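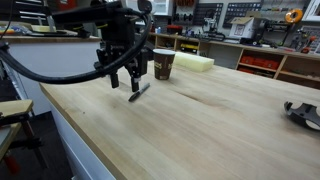
By Corrado Martinelli
Opinion | June

When I moved to Stedenport, my neighbor wrote the name of a doctor on the back of my hand, because I had no paper with me. I still remember her letters, very round and leaning to the left. She has sent me many messages on the phone after that, and I could not repeat one of them to you.

I want to defend writing by hand. I know the usual arguments against it. It is slow, it cannot be searched, and my own writing is so bad that my wife asks me to read the shopping list to her aloud. All this is true and I accept it.

But I worked 30 years in offices, first in Cutham and later here, and I saw what happened to our notes. In my first office we had one thick book by the door. Whoever came in read the last page. If somebody was angry, you could see it in how hard the pen was pressed. When the book was replaced with a shared file, everyone wrote more and I think we read less. The file had 60 pages before the winter.
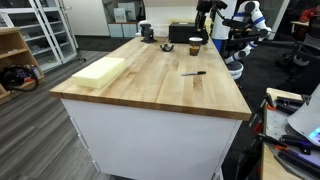 A marker and a coffee on the workbench.

My son tells me this is only nostalgia. Maybe a part of it is. He types faster than I can speak, and I would not ask him to write his school essays with a pen. What I ask is smaller. A birthday card, a note of thanks, a few words to a person who has lost somebody: these I would like to keep for the hand. In such a letter a crossed-out word does no harm. It shows that you stopped and looked for a better one.

Last month I wrote to an old colleague and I needed 3 sheets before I was content. He answered after 2 weeks, also by hand, and he apologized for his spelling.

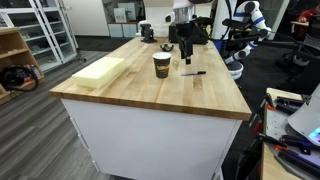
Does a thank-you note have to be long?
Two or three sentences are enough, if you name the thing you are thankful for.

I keep his letter in the kitchen drawer, together with the bills. I have not answered it yet, and this week I must buy stamps.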